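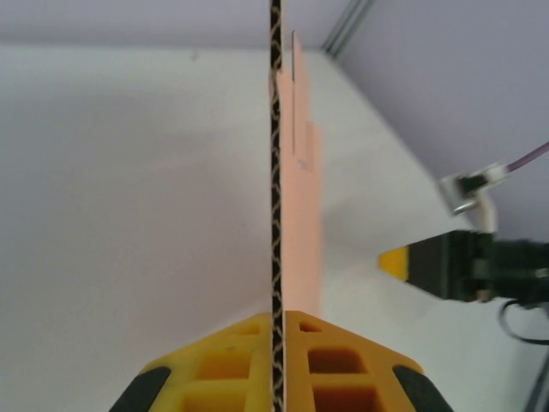
Dedos impressos com treliça vs. dedos maciços para chapa fina

Fórum Govard > Garras e efetuadores > Dois dedos

kjalali
23 de dezembro de 2020
Estou a comparar dois jogos de dedos na célula de dois braços. A imagem vem da câmara de pulso do braço que segura o cartão canelado, com a chapa de topo e um recorte de papel rosa encostado à face direita. O segundo braço entra pela direita. Os dedos são os amarelos com aberturas, desenho Feltico modificado. Com os maciços da Nazari fiz 84 ciclos e tive 7 falhas de preensão. Com os de treliça, no mesmo número de ciclos, 6. A diferença não me convence. Alguém tem dados com material canelado?

ranjbar_s
A amostra é curta para distinguir 6 de 7. O que eu mediria é a rotação da chapa entre os dedos quando o outro braço lhe toca. A treliça cede e a aresta pode rodar sem que a garra registe perda de peça.

torno_mole
Discordo em parte. Em cartão, a cedência ajuda: o dedo maciço esmaga o canelado e a segunda preensão no mesmo ponto já encontra menos espessura. Que força está a usar?

kjalali
Corrente limitada a 8 % no controlador Stirkthorpe, igual nos dois jogos. Não tenho célula de carga, portanto não sei converter em newtons.

torno_mole
Então a comparação não é a força igual no contacto. Com a mesma corrente, o dedo flexível perde parte do curso a deformar-se. Repita com abertura final fixa.

ranjbar_s
Abertura fixa em canelado também tem problemas, a espessura varia de chapa para chapa. Eu mantinha a corrente e registava a posição final dos dedos - dá as duas coisas.

vmq_lab
Outra questão, a câmara. Nesta montagem a chapa fica exatamente de perfil e só se vê a aresta. Para verificar a verticalidade serve bem, para localizar o contorno do papel não. Eu usava uma câmara fixa lateral para o segundo braço.

kjalali
O segundo braço tem câmara própria, a do pulso só serve para confirmar a preensão. Vou registar a posição final como sugere o ranjbar_s e trocar de chapa a cada ciclo. Publico o CSV em março.

torno_mole
Inclua a corrente medida, além do limite.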